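Mitmachen in der Werkhalle Nidlow: Wir suchen Leute für den Tischdienst

Wer gern mit den Händen arbeitet und sich freut, wenn am Ende des Tages alles wieder an seinem Platz liegt, ist bei uns richtig! Für die Werkhalle Nidlow in Brunevholm suchen wir 4 Personen, die sich ab Dezember um unsere Arbeitstische kümmern: Platten reinigen, Klebeband und Kleinteile nachlegen, Leitungen ordentlich führen, Folien wechseln.

Das klingt erst einmal nach Putzen, und ja, geputzt wird auch. Dazu kommt aber viel Schönes: Ihr lernt, wie man Holzoberflächen schonend behandelt, wie man Kabel so verlegt, dass man sie beim nächsten Mal wiederfindet, und wie ein Materiallager mit 300 Fächern funktioniert (wir lieben dieses Lager!).

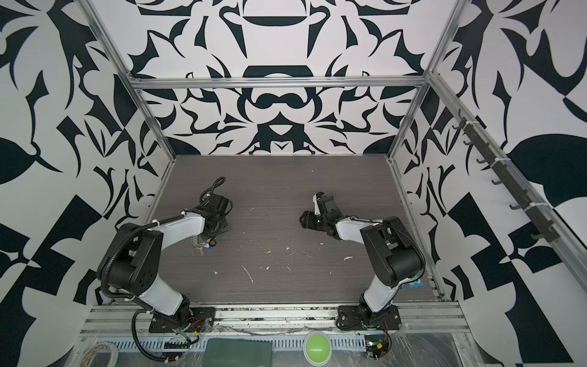 Arbeitstisch in dunkelgrauer Holzoptik mit weißen Rückständen in der Mitte, vorne Aluminiumschiene und Kabelrinne

Eure Aufgaben im Einzelnen:
Arbeitsflächen absaugen, abwischen und auf Kratzer prüfen
Schutzfolien an den Vorderkanten abnehmen und neu auflegen
Kabelrinnen durchsehen, lose Enden melden
Verbrauchsmaterial nachfüllen und in die Lagerliste eintragen

An der Verkabelung selbst arbeitet nur das Technikteam. Vor dem Wischen lasst ihr euch den Tisch immer freigeben, das geht über die Liste am Eingang und dauert keine Minute.

Vorkenntnisse braucht ihr keine. Gut wäre, wenn ihr sorgfältig seid, auch mal eine halbe Stunde an einem hartnäckigen Fleck dranbleibt und euch auf Deutsch oder Englisch verständigen könnt. Die Einarbeitung läuft immer zu zweit, Handschuhe und Arbeitskleidung bekommt ihr von uns. Die Stelle umfasst 50 Stunden im Monat, die Zeiten sprechen wir gemeinsam ab. Studierende sind herzlich willkommen, Leute im Ruhestand genauso!

Schickt uns ein paar Zeilen über euch, ein Lebenslauf ist kein Muss. Bitte gebt die Kennziffer 1209 an und schreibt dazu, ob ihr lieber vormittags oder nachmittags kommt. Wer sich vorher umschauen möchte, meldet sich einfach im Büro, wir führen euch gern durch die Halle.

Werkhalle Nidlow, Büro Tischdienst, Brunevholm
Stand: 30.08.2024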